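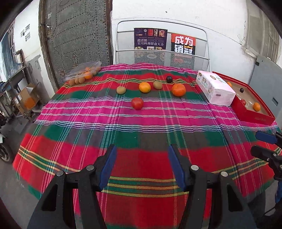 I went to see Skaltalier at the Dehghan Hall in Prunport on 19th September, and my ears have only just stopped humming, so I'd better write it down while I can still remember which song came after which. They were a four-piece the last time I saw them and now there are more of them than I know what to do with, so let me do the lineup the easy way. The tomato by itself in the middle, a little closer to you than everyone else, is the singer. The orange behind her is the drummer, with a kiwi on each side for the two guitars, and then over to the right you've got the bass player (the big mandarin) and, tucked in just behind him, a small dark plum on keyboards who I didn't even notice until the third song. The lights were about as loud as that tablecloth, too, all red and green and a hot pink that made everybody look sunburned.

I should back up a bit. I've been a Skaltalier fan since my brother left one of their CDs in my car and never asked for it back. I had that car for years and the CD player wouldn't eject, so for one entire winter it was Skaltalier or the traffic report. You get to know a record pretty well that way. I know where the guitarist's chair creaks on the second track. When they broke up I was sadder than I let on at work, and when they got back together I let on quite a lot.

So when the fall tour went up and Prunport was on it, I texted Lợi Mai before I'd even finished reading the list. Lợi and I used to go to shows all the time, back when we both had knees. We've gotten lazy. She has a garden now and I have a television. But she wrote back "YES" in capital letters and then, a minute later, "is there seating," and I knew we were the same people we always were, only more tired.

There is seating, in case you're wondering, up in the balcony, and it was gone by the time I got through the line on the website. We ended up on the floor for $40 each before fees, and I'm not going to talk about the fees. I had promised Lợi I wouldn't, because I'd already talked about them on the phone, and again in the car.

The Dehghan holds 1,346 people according to the little sign by the coat check, and I'd say it was close to full by the time the lights went down. I love that room. It used to be a movie theater and the floor still slopes toward the stage, so even a short person (hello) can see something if she picks her spot. We always stand on the left by the second pillar. There's a ledge there that's just wide enough for a purse and two drinks, and you can lean. A couple of very nice young men had gotten to it first, but they scooted down when they saw Lợi's face.

The opener was Natusix, who I'd never heard of and had not looked up, which was lazy of me. It's one man, one laptop and a steel guitar, and I'll be truthful, my heart sank when he sat down. I have stood through a lot of men with laptops. But he was lovely! He played long, slow pieces where the steel guitar sort of floated on top of a thump, and he hardly spoke except to thank us and to say that somebody had left the lights on in a gray station wagon. He had nearly 40 minutes and I would have taken more. Lợi bought his record at the table afterward and he signed it with somebody's eyebrow pencil since the marker had dried up.

Then came the wait. I'd forgotten the wait. You stand there and watch a man in shorts tape things to the floor, and you think every time the music fades that it's starting, and it's only the gap between songs on the playlist. The playlist was all disco, for some reason. A whole section near the bar was dancing to it and having a better time than some people have at the actual concert. My back was starting to complain by then and I'm afraid I did some stretches against the pillar.

And then they walked on with no fuss at all, the house music still going, and she picked up the microphone and sang the first line of "Lantern Road" over the top of the disco until the sound person caught on and cut it. I got goosebumps all the way down. Her voice is lower than it used to be, and there's some sand in it, and I think I like it better. On the records from the early days she always sounded to me like she was running to catch something. Now she takes her time, and the band waits for her.

The big change is Aravind Palaniappan, who joined on second guitar this spring. I'd read some grumbling about him on the fan forum, mostly from people who hadn't heard him play yet. I don't want to start a fight, but he's terrific. The old records have two or three guitar parts piled up on each other and they could never do all that live, and so the songs used to come out a little thin in the middle. Now they don't. On "Salt in the Sugar" he took the part that I'd always thought was a trumpet (was it a trumpet? somebody tell me) and bent it into something so pretty that the man in front of us turned around to see if we'd heard it too. We had.

He also broke a string during the quiet one, and it made a noise like a dropped spoon. He laughed, the singer laughed, and she told a long story about the van while he changed it. It involved a toll booth and a bag of wet towels and it didn't have an ending. The drummer kept a little beat going underneath the whole time. I've seen bands go stiff and cross over smaller things than that, and I once watched a singer (I won't say who) walk off for good when somebody's phone rang. So I warmed to them all over again right there.

Now for my one gripe, and I've been going back and forth on whether to put it in. They played 11 songs and went home. I know it was a Sunday, and I know there's a curfew on that street, and I know that the toll booth story must have eaten up at least a song. But they left out "Marguerite"! That's the song on the shirt! I was standing there in the shirt! I had been sort of saving my voice for it, and when they came back for the encore I grabbed Lợi's arm, and they did a cover of something I didn't recognize and then a new one. The new one was good. It's in a funny time signature and I clapped wrong all the way through, along with most of the floor. But I'd have traded it for "Marguerite" in a second, and I told the shirt lady so on the way out, and she said I was far from the first.

There was a bit of pushing down at the front early on, from what I could see. The singer stopped between songs and asked everybody to take one step back, and they did, very meekly, and a girl in a yellow jacket got lifted over the barrier and handed a cup of water. She was back in the crowd a couple of songs later, over by us, bouncing like a rubber ball. I mention it for the parents who read this blog. I thought the staff were quick and kind about it.

Getting out of the parking garage took longer than Natusix. We sat there on the ramp with the windows down and the people in the next car were playing the first album, so we turned ours off and listened to theirs. Lợi fell asleep before the highway. I drove home with the radio low and sang "Marguerite" to myself, both verses, and the bridge as well as I could manage it.

They've got a handful of dates left on this run, all of them farther than I'm willing to drive, though I did look up one of the hotels. If any of you go, please write and tell me whether they play it. And if you have a recording of the quiet song from Prunport, with the string and the towels and all of it, I would dearly love a copy.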